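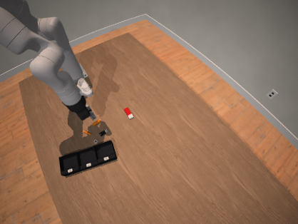
图：棕色木桌（电脑渲染）

发件人：阿衡
收件人：家具表面处理邮件组
主题：回复：回复：一遍油到底够不够？附 Biltcombe 的报告
时间：晚上 10:40

各位好，

Kuldeep 转来的那份报告我看完了，正文加附录一共 17 页，我连脚注都看了。先把他的原信引在下面，后面按段回复。信比较长，赶时间的可以直接翻到“我打算怎么试”那一段。

Kuldeep Mathur 写道：
> 大家好，前阵子组里吵过餐桌面该上几遍油，我当时站在传统那边，坚持薄涂三遍。现在我的想法有点动摇了。Biltcombe 刚发了一份报告，测的是 Drorkine 的单遍硬蜡油，结论是一遍的耐水、耐污和耐磨表现都不输给三遍的传统做法。他们还附了一份用户问卷，回收了 1161 份，绝大多数人表示满意或者非常满意。
>
> 我自己也买了一小罐，在白橡木桌面上试了，从擦上去到抹干净，一个下午就完事，手感非常好。家里用到现在，没有出现水印。以前用 Istetti 那款，光等每一遍干就得耗掉一整个周末。
>
> 原理也说得通：油里的成分和木纤维发生分子级结合，纤维上的位置占满之后，再涂多少遍都结合不上去，多余的反而浮在表面发黏。所以再上第二遍是浪费。
>
> 另外它不含溶剂，固含量标的是百分之百，固化之后可以直接接触食物，对有小孩的家庭来说很有吸引力。单价是贵，但按每平方米算下来更便宜。
>
> 我想建议把组里共用的那份《桌面处理入门》改一下，把“薄涂三遍”改成“单遍硬蜡油即可”。有人反对吗？
>
> Kuldeep

有人反对，我反对。至少现在反对。

先交代一下立场，免得被当成老顽固。我不讨厌硬蜡油，家里的书桌和玄关柜都是硬蜡油，单遍产品我也用过，客人的活也接过几件。我手头没有 Istetti 的存货要清，三遍油也不是什么祖传手艺，对一张每天吃饭的桌子来说，它的防护本来就一般。我要问的只有一件事：这份报告有没有证明它说自己证明了的东西。看完以后，我觉得没有。

下面按你的顺序来。

> 结论是一遍的耐水、耐污和耐磨表现都不输给三遍的传统做法

“传统做法”是什么，报告正文里从头到尾没有写清楚。我在附录的小字里找到一句，对照组用的是“市售普通木蜡油”，牌子没写，型号没写，每遍间隔多久没写，有没有在两遍之间轻磨也没写。这几样随便动一样，结果就会差很远。我见过有人把三遍油在一天之内赶完，里面那层还没氧化，外面又盖上一层，过一个星期指甲一划就是一道白印。拿这种板子当对照，谁都能赢。

更要紧的是，测试板放了多久才开始测，两组写的是同一个天数。单遍的那组从上完油开始算，三遍的那组从哪一天开始算？如果从第一遍开始算，最后一遍实际固化的时间就短了一截。要是从最后一遍算，那应该明写出来。这不算吹毛求疵，油类表面头几周的变化非常大，早几天晚几天，滴一滴红酒上去就是两种结果。

测试方法那一节写的是“参照通行标准”。哪一个标准？参照到什么程度？水滴上去盖不盖表面皿？停多久？擦掉以后是马上看还是隔天看？在什么光线下看？水印这种东西，正上方看没有，侧着光一看就有了，做过桌面的人都知道。报告给的评分是五级制，评分的人有几个，知不知道哪块板是哪一组，都没写。我猜他们知道，因为单遍那组的板子上印着 Drorkine 的字样，照片里拍到了。

还有木种。全部样板都是白橡木，而且没有写是弦切还是径切。白橡导管大，单宁重，本身抗水性也不差，用它来测油，相当于给油放水。组里最常问的是胡桃、樱桃和榉木，榉木又密又容易发花，吃油很不均匀。拿白橡的结果直接写进一份给所有人看的入门文档，我觉得太快了。

> 他们还附了一份用户问卷，回收了 1161 份，绝大多数人表示满意或者非常满意

这个数字看着很大，我承认第一眼也被它镇住了。可是问卷是怎么发出去的？附录写的是“通过产品包装内的卡片邀请填写，完成后可获得下一次购买的折扣”。

请大家想想谁会填这张卡片。刚买了一罐不便宜的油，刚忙了一个下午，桌子正是最好看的时候，填完还能便宜一笔。桌子后来花了的人，卡片早就扔了。打算再也不买这个牌子的人，折扣对他没有吸引力。这样收上来的份数再多，也只能说明愿意再买的人愿意再买。

问卷里问的是“您对成品的外观和手感是否满意”。外观和手感，刚做完的时候几乎什么油都能拿高分。裸木头打磨到位，擦一层核桃油上去，摸着也是绸子一样的。至于“使用一年后桌面是否出现需要修补的痕迹”，问卷里没有这道题。

Biltcombe 和 Drorkine 是什么关系，报告也没有交代。致谢那一行写着“感谢 Drorkine 提供全部材料及技术支持”。厂家提供材料很常见，我不会因为这一点就说人家造假。但“技术支持”包括什么？样板是谁涂的？如果是厂家派了师傅来涂单遍那组，对照组由工坊的学徒来涂，那测出来的就是两个人手艺的差别。我给他们写过一封信问这件事，收到一封自动回复，说会有专人联系。等有了下文我再转到组里。

> 我自己也买了一小罐，在白橡木桌面上试了……家里用到现在，没有出现水印

Kuldeep，我完全相信你家的桌子没有水印。不过你之前在组里提过，家里吃饭一直铺桌布，上面还放隔热垫。这样的桌子涂什么都不会有水印，不涂也能撑很久。

你也没有留对照。我知道没有人会为了邮件组把自家餐桌一半涂一遍、一半涂三遍，我也不会。可是既然没有对照，这就只能当一个使用感受来听。感受是有用的，我也爱听，只是它撑不起“改入门文档”这么大的动作。

顺便问一句，你打磨到多少目？上油之前有没有喷水起毛再磨一遍？厂家的说明书里写的是磨到一百五十目为止，再细就不吃油了。很多人习惯磨到二百四甚至三百二，摸着确实舒服，可是单遍油进不去，抹掉以后表面几乎什么也没留下。单遍产品对打磨这一步比多遍产品敏感得多，错了没有第二遍替你补。这一条恰恰是新手最容易踩的，而入门文档就是写给新手看的。

> 油里的成分和木纤维发生分子级结合，纤维上的位置占满之后，再涂多少遍都结合不上去

这一段我最想多说几句，它最近到处都是，各个论坛都在转，话都一模一样，看着像从同一张宣传页上抄下来的。

“分子级结合”这个词，听着很高级，落到纸上却什么都没说。一滴水沾在玻璃上，也是分子级的事。要是指的是共价键，那请拿出证据来：和纤维素上的羟基反应，还是和木质素反应？用的什么交联剂？有些双组分的油确实配一小瓶异氰酸酯类的固化剂，那东西会和羟基反应，也会和空气里的水汽反应，更多的时候是在油和蜡自己之间交联。报告里没有任何一张谱图，没有任何一个切片，只有一张示意图，画着小圆球插进小方块里。示意图谁都能画。

“位置占满”的说法也有一个说不过去的地方。如果真是占满以后多一点都留不住，那为什么过一年可以用同一款油去翻新？说明书最后写着，局部磨损以后可以直接补涂，不必打磨。补涂能起作用，就说明旧的油膜上能挂住新的油。要说是磨损把纤维露出来了，所以又有位置了，那也行，可是说明书还卖一款“养护油”，建议每隔一段时间给完好的桌面擦一遍。完好的桌面上已经没有位置了，这养护油结合到哪里去？

我自己的理解要土得多。干性油遇到氧气会聚合变硬，渗进去的在里面变硬，留在表面的在表面变硬。单遍产品油蜡很稠，几乎没有稀释剂，第一遍留下的固体就比较多，又要求把浮油抹得很干净，所以第二遍能再留下的确实有限。有限和没有是两回事。我在几块边角料上试过隔几天再来一遍，木头截面的地方，颜色和光泽都有看得见的变化，板面上的差别小得多。这几块料没有盲测，也没有仪器，大家当个故事听就好，和 Kuldeep 的餐桌一个等级。

说到截面，报告里连一块截面都没有测。桌子最先坏的常常就是截面和边沿，面板中间倒还好好的。洗完碗手湿着扶桌边，小孩的杯子沿着桌边淌水，抹布总往桌沿下面兜，水都从那里进去。截面吃油像喝水一样，一遍下去隔十分钟就干巴巴的。哪怕别的我都让步，截面一遍够用这句话，我也不肯写进文档。

> 它不含溶剂，固含量标的是百分之百，固化之后可以直接接触食物

这里有三件事混在一句话里，得拆开。

不含溶剂，按产品说明书来看大概没错，气味也确实小。可是不含溶剂不等于什么都不挥发，油在氧化的时候自己会放出醛类，亚麻油那股味道就是这么来的。刚做完的桌子放在卧室里，门窗关着，有的人闻着头疼，这和有没有溶剂没有关系。通风该做还得做。

固含量百分之百，说的是罐子里的东西有多少能留下来，没有说桌面上能留多厚。你把浮油抹掉了，那部分固体在抹布上。所以拿固含量来算膜厚，算出来的是抹布的膜厚。

接触食物这一条要看的是完全固化以后。完全固化要多久，罐子上写的和网页上写的就对不上，罐子上写的天数短，网页上的小字要长得多，还加了一句“视温湿度而定”。我家冬天不开暖气的那间工作间，硬蜡油过了一个多月用指甲还压得动。真正应该告诉有小孩的家庭的，是这张桌子头一个月别让孩子趴在上面啃，而不是刚涂完第二天就摆早饭。检测报告我也找 Sandhu 要过，他们是这边的代理，回给我一张扫描件，检的是另一个颜色的批次，清漆色的没有。我没有说它不安全，固化的干性油我自己也拿来做案板。我是说，现在手头的材料不够支持写“可以直接接触食物”这几个字。

还有一件事，报告没提，Kuldeep 的信里也没提，我一定要提。抹布。浸了干性油的抹布团成一团会自己发热，能烧起来，单遍油也一样。厂家的宣传片里，师傅擦完桌子顺手把布揉成一团丢进纸箱，看得我后背发凉。不管文档最后改不改，下面这句必须留着，最好挪到最前面：用过的布摊开晾在室外不燃的东西上，或者浸水以后装进带盖的金属桶。百洁布、砂纸、吸了油的锯末，一样处理。

> 单价是贵，但按每平方米算下来更便宜

这笔账我重新捋了一下，报告用的涂布率是厂家给的理论值，是在打磨好的、不怎么吸油的平板上刮出来的。真上手的时候，第一次用的人几乎都会倒多，然后拿一大堆布去抹，布里带走的油全是钱。双组分的还有一个问题，调好以后几个小时就废了，小桌子用不完也得倒掉。开了封的主剂放在架子上会结皮，下次打开先揭掉一层。这些都没有算进去。

对照组那边呢，却把三遍的人工都折成了钱，按小时算，连等待干燥的时间也算成工时。等油干的时候人是可以去睡觉的。谁会给自己睡觉开工钱？把这一项拿掉，两边的差价就不那么好看了，便宜的那边也换了人。

我承认单遍的确省事。对接活的师傅来说，工位少占两天是实实在在的好处，这个理由我服气，我自己接急活也会选它。那就直说省事好了，用不着再搬出一套耐久性的说法来。

> 我想建议把组里共用的那份《桌面处理入门》改一下，把“薄涂三遍”改成“单遍硬蜡油即可”

文档里现在那句“薄涂三遍”我也不满意。写的人当年用的是稀释过的丹油，照着那种油写的，后来被大家抄来抄去，抄成了对一切油的规定。单遍产品按三遍去涂，浮油抹不净，确实会发黏，组里每隔一阵就有人来问桌子为什么粘手，多半就是这么来的。这一点 Kuldeep 说得对，我没有异议。

所以改是该改，我不同意的是从一句口号换成另一句口号。我提一个写法，大家随便挑毛病：

遍数先看所用产品的说明书。稀释过的油一般要多遍薄涂，每遍都要等干透；稠的硬蜡油通常一遍，抹净浮油。截面和桌沿不论用哪一种，都应多补，补到不再很快吸干为止。经常沾水、沾热的桌面，任何油都需要使用者接受痕迹和定期修补，接受不了的请考虑漆膜类的做法。正式上桌之前，先在同一块料的边角上试。

最后那句我觉得比前面所有的都有用，偏偏最没有人照做。我自己也常常偷懒，去年五月一张樱桃木的茶几就是没有试色，上完油发花发得像长了癣，重新刨掉一层才救回来，客人那边只好推说木料没有干透。

我打算怎么试

光挑别人的毛病没意思，我这边正好有一块剩下的榉木和一块胡桃，想做一组样板。条件尽量写清楚，有人看出漏洞请趁我还没锯开的时候说。

料从同一块板上连着截，每一段编号写在背面，分组靠抽签。统一磨到一百五十目，喷水起毛，晾一夜，再用同一个目数轻轻带一遍。三种处理：Drorkine 单遍；Drorkine 隔足时间再来第二遍；Istetti 按它自己的说明书涂满三遍。都由我一个人涂，都从最后一遍抹净算起，放到网页小字里写的那个较长的固化期过完再测。另外留素板，什么都不涂，免得最后大家把木头本身的本事记在油的账上。

测的东西也不搞花样，就是家里会遇到的：清水、酱油、醋、红茶、一只刚倒了开水的搪瓷杯子。停留时间一样，擦法一样。截面单独测，立着泡浅水。耐磨我没有机器，只能用百洁布加配重来回拖，这个误差会很大，我会写明，不会拿它下结论。

评分我不参加。样板拍照之后请组里的人看，照片只写编号，侧光正光都拍。谁愿意当评分的人请单独回信给我，别回到组里，免得互相影响。最好手里没有这两家的货。开 Sandhu 网店的那两位，抱歉，这回就请看结果吧。

一年后再测一次。我会把样板放在工作间窗边和厨房台面下面各一组，该晒的晒，该潮的潮。我知道等一年很没劲，到时候说不定 Drorkine 已经换了配方，大家又开始传什么“零遍油”。那也没办法，桌子本来就是要用许多年的东西，拿几个星期的数据去说它耐久，我怎么都转不过这个弯。

如果结果出来单遍真的不输，我会自己来改文档，也会在组里认账。Kuldeep 到时可以把这封信翻出来贴一遍，随便贴。

另外几件零碎的：

有人私信问我，单遍油涂完第二天摸着粗糙要不要紧。多半是起毛没有处理好，等硬了以后用白色百洁布顺着木纹轻轻抛一下就行，别用砂纸。用绿色的会拉出印子，深色木头上特别明显。

还有人问铁件旁边的黑斑。那是单宁遇铁，和油没有关系，换什么牌子都一样。草酸可以去，戴手套，戴眼镜，粉末别吸进去，去完一定冲净，晾透再上油。白橡和胡桃都会，榉木很少。钢丝绒掉下来的细末也能惹出一片小黑点，所以水性的活和单宁重的木头上别用它。

Kuldeep，你那罐要是还有剩，能不能看一下罐底的批号发给我？我想买同一批的，省得回头又说是配方不同。罐子倒过来之前先把盖子敲紧。

阿衡

又及：报告第三节的那张柱状图，纵轴没有从零开始。两根柱子看着差了一倍，读刻度只差半级，而他们自己在附录里写的评分误差也是半级。

--
退订请发空信到本组管理地址，主题写“退订”。
回信时请删去与本帖无关的引文，附件请尽量压缩。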